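To: Members' list
From: Hannelore Zwahlen, Secretariat
Subject: Re: Paper recycling at the Overo building

Dear members,

The Secretariat has received the following inquiry.

> Could the office confirm whether cardboard may still be placed with mixed paper? The notice in the lobby predates September.
> Éabha Ó Súilleabháin 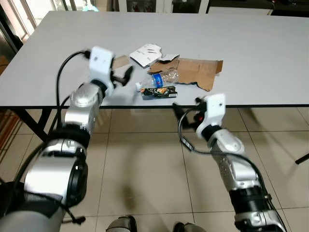

*Page last changed: September, 11:53*

Cardboard and paper are now collected separately. Delosar will accept flattened cardboard at the rear entrance until 11 a.m. on collection days. Tenants of Suite 70 should continue to use the side entrance.

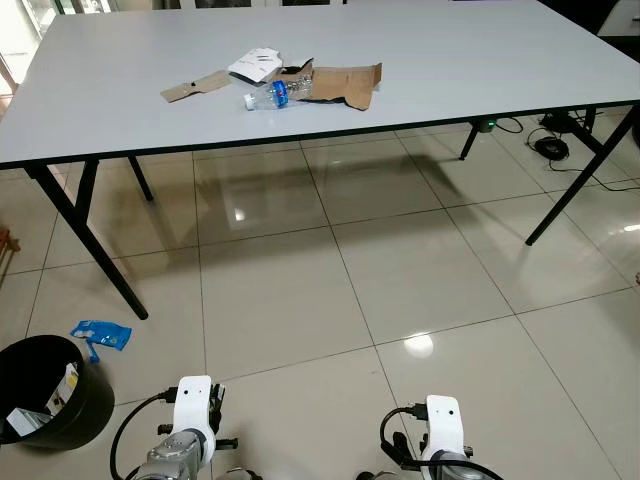

*Last modified in September by R. Hollenstein*

Torn pieces are accepted. Food-stained board belongs with general waste. Questions about billing should be sent to Heidrun Rüegg and must quote the suite number.

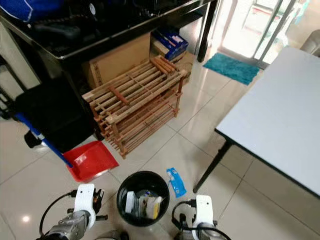
Storage of packaging in offices remains subject to the house rules. Members may keep cartons needed for returns, provided that exits stay clear. Boxes kept under a desk, with a smaller one used as a base for the stack, are acceptable. Requests for extra storage go to Angelica Padilla in writing.

Hannelore Zwahlen
Secretariat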